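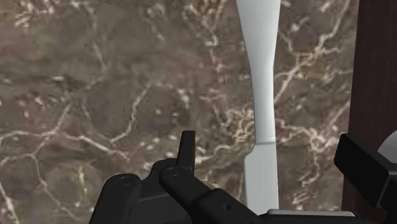
Vasness won the regional women's handball cup for the second time in the history of the club, beating Paredes 27-24 in a final that was level with six minutes to play. The club's first title came nine years ago, when only goalkeeper Rocío Herrera from the present team was in the squad. The players ate together in the clubhouse kitchen after the match, as they have done after each home game this season, and the talk around the counter, brown marble crossed with pale veins, was mostly of Herrera's last save. She stopped a penalty throw from Paredes captain Valentina Arancibia with the score at 25-24, and Vasness scored twice from the next two attacks.

"I looked at her shoulder and not at the ball," Herrera said. "In the league match she put the same throw past me on the left side, so this time I waited a little longer."

Paredes began much better. They led 5-1 after eight minutes, and Vasness coach Eugeniusz Olszewski asked for his first timeout very early. He changed his defense from a flat line to one with a player standing forward, and it became harder for Arancibia to receive the ball in the middle. Vasness came back slowly and went to the break one goal behind, at 13-12.

The second half was close all the way. No team led by more than 2 goals until the final minute. Paredes lost their right wing to a third suspension in the 41st minute, and after this they attacked mostly from the left, where Vasness had more height. Arancibia still finished with nine goals, the most of any player in the final.

"We had the match in our hands in the beginning and we let it go," she said. "Vasness were more patient than us. I congratulate them, but it hurts."

Olszewski, who is in his fourth season with the club, said that the change in defense was practiced only in the last week before the final.

"The players did not like it at first," he said. "Now they like it, of course. I hope we can keep it for the league also."

The final was played in front of 460 spectators, a record for the Vasness hall, which was chosen to host the match before the season started. Paredes brought 79 supporters in two buses, and they stayed to applaud both teams during the medal ceremony.

Vasness also reached the final last year but lost it to Skilport by one goal. This time they met Skilport in the semifinal and won 30-26, with Herrera making fourteen saves. Her save in the final was the 200th of her season in all competitions — a number that was announced in the hall only after the medals were given.

The club will now have two weeks without a match. The league starts again with a visit to Skilport, and Olszewski expects to be without his left back, who hurt an ankle late in the first half and did not return. Paredes play at home in the same round. The draw for next season's cup will be made in September.

By Nahuel Bravo
Last updated 9:40 p.m.
79 shares | 2 comments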